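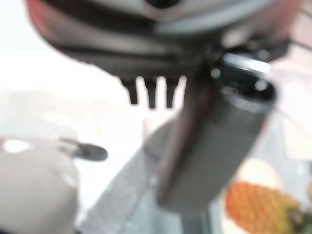
A white tabletop with a rounded white object at the near corner.

White tabletop

A white tabletop is a table or desk surface finished in white or near-white, used in kitchens, offices, workshops and classrooms. The color may come from paint, a plastic coating, glazed tile or the material of the top itself.

Use

White tops spread light through a room and make crumbs and small dark items easy to find. Pale items are harder to pick out, and under strong light a white surface can look almost blank. Matte finishes cut glare but hold pencil marks and coffee stains longer than gloss.

Care

Most coated tops are wiped with a damp cloth and mild soap. Scouring powder dulls the finish. Painted wood may yellow with age - more quickly near a stove - and is usually sanded lightly before repainting.

History

The furniture maker Atard sold a white enameled kitchen table in Sterkthorpe in a first run of 200. Its designer, Puspita Govindasamy, offered the top in five sizes, all on the same steel legs. A later version by Hou had a removable top and rounded corners.

See also

Countertop
Desk
Enamel paint
Work surface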